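4.2 How people talk about a surface they cook on

We had expected the kitchen interviews in Jalholm to be mostly about storage, and for the first few visits they were. But people kept drifting back to the worktop (usually with one hand resting on it), and after a while we stopped steering them away. Of the 377 households that filled in the long form, a good many wrote more in the margin beside the worktop question than in the box we had given them, and those notes turned out to be some of the warmest reading in the whole study.

What came through most clearly was how fond people are of dark stone with a strong pattern, and how little that fondness has to do with price. Gisela Janssen, who has cooked in the same kitchen for 19 years, told us she chose her slab the way other people choose a dog, by walking past all the sensible ones. Others spoke of lying in bed and being able to picture a single vein near the stove. We heard very little of this kind about plain surfaces, which were praised, when they were praised at all, for being easy to wipe.

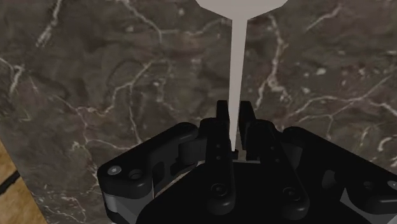 Figure 3. Rendered view of a dark marble countertop with pale veining and a light gray utensil.

Pattern also has its practical side, and here our participants disagreed quite cheerfully with one another. Some felt that a busy, veined surface hides crumbs and lets a tired cook go to bed with a clear conscience. Others said it hides them far too well, and that they only trust a worktop once they have run a palm across it. Lieselotte Brinkmann wiped hers down twice in the course of our talk and told us both times that it was clean already.

The Grollholm visits, which Anneliese Böttcher carried out in February, gave much the same picture, with one difference we would like to look at more closely. In the 20 rented kitchens there, people described the worktop as something they had got used to, and spoke of it with patience more than love. We return to the question of choice in Section 5, where the margin notes from both towns are read side by side.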